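About Murkano

Murkano provides linen, dishware and room services to short-stay accommodation and supported living homes. The company runs one central plant at Flestwood, a smaller depot at Branow, and crews who work in the rooms themselves. Automation has been part of the plant for twelve years and part of the room work for two.

What we do

The Flestwood plant washes, dries, folds and packs. Bedding arrives in tagged bags, is sorted by fibre and colour, and leaves on wheeled racks labelled by building. Bowls, trays and utensils go through a separate line on the other side of a dividing wall. The two lines share a loading dock and a maintenance team and nothing else.

Room crews strip and make beds, clear and reset dishes, wipe surfaces and report damage. A crew is normally two people. Rooms differ a great deal in layout, and in supported living homes they also contain the resident's own belongings, so the order of work is left to the crew.

Where automation is used

Folding at Flestwood is done by machine for flat sheets, pillowcases and towels. Fitted sheets and quilted covers are still folded by hand. Racks are moved between the folding area and the dock by four low carts that follow a marked route. The carts stop when a person steps into the route and start again only when someone presses the release.

Scheduling is handled by a system we call Kiss. It takes bookings, building access times and crew availability and produces a run sheet for each crew. Until last year the run sheet could be changed only by a dispatcher. Crews asked for the ability to swap the order of rooms on site, and they now have it. Kiss records the swap and uses it the next time that building comes up.

The room work is at an earlier stage. Small handling tasks, such as picking up a bowl and setting it down elsewhere, are carried out with hand-held grippers, and the recorded movements are used to develop robot handling. No robot works alone in a room that Murkano services, and we have set no date for one to do so.

What has changed for staff

The folding machines removed most of the standing work at the long tables. Seven positions were affected. Four of those people moved to machine operation and inspection, two moved to the Branow depot, and one took a place on a room crew. Operators are paid at a higher grade than folders were, and the grade applies from the first shift of training.

Some of the change has been less welcome. Machine folding sets a steady pace, and inspectors told us that the short pauses they used to take between loads had disappeared. The line now stops for a fixed break in every run, in addition to meal breaks. Noise at the feed end is also higher than it was at the tables. Hearing protection is required there, and conversations that used to happen over the folding now happen in the lunch room.

Dispatchers spend less time building run sheets and more time on the phone with building managers. The job description was rewritten in October to match.

Gripper work is voluntary and is rostered as ordinary paid hours. Staff who do it are shown how to hold the tool so that the wrist stays straight, and they change tasks before fatigue sets in. Sessions are not used to measure how fast a person works. Kiss does not receive any of the recordings.

How decisions are made

Before new equipment is ordered, the people who will work beside it see it run and write down their concerns. Those notes are attached to the purchase request. Equipment is then installed on one line or at one site for a trial period, and the old method is kept available until the trial closes. A cart model tested at Branow was returned at this stage. It turned too widely for the depot's aisles and staff had to step aside for it several times a shift.

Working with us

Current openings are listed on the Careers page. Plant roles at Flestwood start at 6 am or 2 pm. Room crew roles are daytime only and require a driver's licence. No experience with automated equipment is needed for either. Building managers who want a quote for service should use the Contact page and include the number of rooms, the access hours and whether dishware is required.

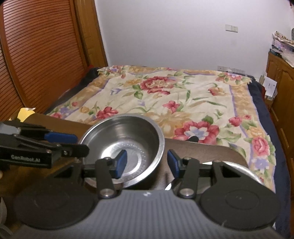
Handling work with a stainless steel bowl, using a hand-held gripper with blue rubber pads.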